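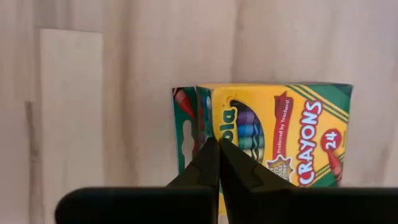 Best way to get a wrist camera and gripper lined up on a crayon box?

Asked by Rosalie Hämmerli, Tadton – May 21, 2021

Hi everybody! I help with our after-school robotics club and the kids have a two-arm setup they are completely in love with. Our June challenge at Zadville is table tidying: pick up a box of Crayola crayons, the 24 kind, and put it in one of the plastic baskets. From the wrist camera the nearly closed fingers hide part of the box, so whoever is driving loses track of how far away it is. Do you have them come in from the side, or open the fingers early and trust the second camera? We have nine students and they all have a theory!

2 answers

Juraj Kováčik
Accepted answer

Open early! We ran the same kind of task with my class and it was the best fun of the year. Have the driver stop well short of the box, open the fingers all the way, and only then look at the wrist view. You want box between the fingers, with a bit of background on both sides. One student drives and a second one watches the wide view and calls out "left" or "lower". Swap after every try so they all learn both jobs.

Set your closing width a little under the box width and go slow. We used 80 percent speed at first and crushed a corner, then dropped to 56 and it was lovely.
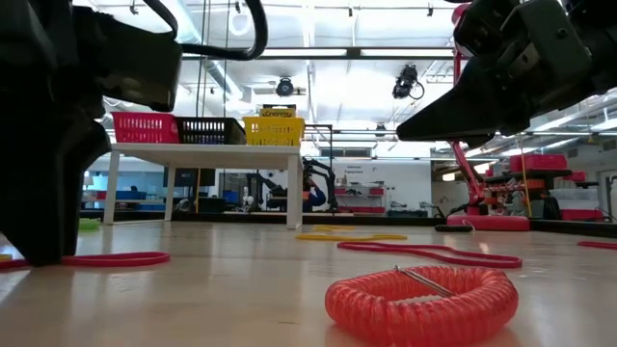 The other thing I'd do is practice with the baskets up on their own table, because lifting over a rim is a separate skill from grabbing. Let them do just that part for a whole session – they'll complain and then get really good at it. And keep both arms working from the start, even if one only holds still. Good luck in June, please post how it goes!

gearmom1954

side is better imo. we use Flarex grippers though so maybe different. tape on the table helps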